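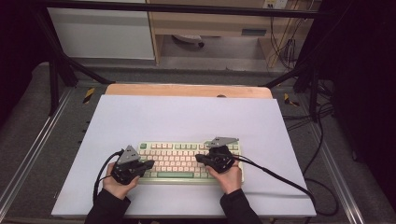 Keyboard Noise in Shared Study Rooms

Project report, Acoustics and Everyday Sound
Kartini Rahman, Amirul Mandagi, Nabila Ong
Supervisor: Natalia Orozco
August 2, 2026

1. Background

The upstairs study room at Totthorpe has a sign asking people to keep their voices down. It doesn't say anything about typing. During the February exam period the front desk received several complaints about keyboards, mostly from people sitting at the long tables near the window. Our group wanted to find out whether typing in that room is loud enough to measure above the ordinary background, and whether the people who use the room find it a problem.

We had two questions. How does the sound level change with the type of keyboard and the surface under it? And do readers' complaints match the sound level, or do they have more to do with the kind of sound?

2. How a key makes noise

A key makes sound at more than one point in its travel. On a laptop the key moves a short distance and lands on a rubber dome or a thin sheet, which softens the landing. On a mechanical keyboard each key has its own switch with a spring and a moving stem. The stem hits the bottom of the housing when the key is pressed all the way, and hits the top again when it comes back up. Some switches also have a part that clicks partway down on purpose.

Wide keys are a separate case. A space bar is usually held level by a stabilizer, a wire that runs along under the key. If the wire is loose in its mounts it rattles. The space bar is also pressed more often than any other key in normal English text, so a noisy one has a large effect on the total.

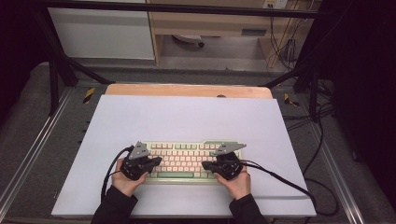 Figure 1. A compact mechanical keyboard with cream and pale pink keycaps and a mint-green space bar.

The last part is the desk. A keyboard standing on a hard, thin tabletop passes its vibration into the table, and the table then gives off sound over a much larger area than the keyboard could. This is why the same keyboard can seem quiet in one room and loud in another.

3. The room

The study room has a carpeted floor, a plaster ceiling and windows along one wall. The long tables are hollow underneath and ring a little when knocked. The single desks along the back wall are solid and heavy. Ventilation runs all day and can't be turned off from inside the room. Wahyudi Osman at the front desk let us in before opening time so that we could measure without other people present.

4. Method

We used a handheld sound level meter from the physics lab, set to A-weighting and fast response. The meter was on a small tripod on the neighboring seat's side of the table, at the ear height of a seated reader. We kept it in the same spot for every run at that table.

The typist was Nabila for all runs. She typed the same passage each time, at a pace she could keep up comfortably. We tried a metronome first but she started typing to the beat, which sounded nothing like real work, so we dropped it.

We compared a laptop, a membrane keyboard from the computer room, and a compact mechanical keyboard. Each was tested at a long table and at a single desk, with and without a desk mat. Every setup was run 9 times. We wrote down the highest reading in each run and threw out runs where a door closed or somebody coughed, then repeated them.

For the survey we asked 24 readers to fill in a short paper form. It asked which sounds in the room bothered them, how often, and what they did about it.

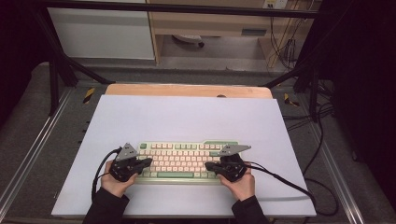
Figure 2. Pale green mechanical keyboard on a white tabletop.

5. Results of the measurements

The laptop was hard to separate from the ventilation at either kind of table. In most runs the meter stayed below 50 dB, and we could hear the typing better than we could measure it.

The membrane keyboard gave slightly higher peaks. Nearly all of them came from the space bar and the Enter key, both of which Nabila hits harder than the rest. The mat made little difference on the solid desk and a clear difference on the long table.

The mechanical keyboard was the loudest of the three in every condition. At the long table without a mat, the highest peak we recorded was 70 dB, again on the space bar. The letter keys were lower. Moving to the solid desk brought the peaks down, and so did the mat. With both together it came close to the membrane keyboard on the bare long table. We hadn't expected the table to matter that much, and we repeated the whole set for the mechanical keyboard to make sure.

6. Results of the survey

Talking was named most often as a disturbance, with phones second and typing third. Chairs being dragged came after that. Readers who named typing were more specific than the others. Several wrote that steady typing was fine and that bursts were the problem, for example when a person sits still for a while and then writes a whole paragraph at once. One wrote "the space bar!!" and nothing else on the page.

Most people who were bothered put on headphones. A few changed seats. Very few had ever asked another reader to type more quietly, and two forms said it would feel rude to do so.

7. Sources of error

Peak readings favor short, sharp sounds and say little about how tiring a sound is over an afternoon. An averaged level over a longer period would have been a better match for the survey, but our meter doesn't store data and we were reading the display by eye.

We had a single typist. Nabila says herself that she types hard. A lighter typist might reduce the gap between the keyboards. We also had a single mechanical keyboard, so we can't say anything about different switches.

The survey forms were handed out in the afternoon only. Evening readers are missing from it.

8. Suggestions for the room

Desk mats for the long tables would be the cheapest change, and they could be kept at the front desk and lent out like the chargers are. Readers who bring an external keyboard could be pointed to the single desks along the back wall. We don't think a ban on mechanical keyboards is needed on the basis of these results.

A follow-up group could borrow a logging meter and leave it running for a full day, with the evening hours included. Our passage, the blank survey form and the table of readings are in the course folder.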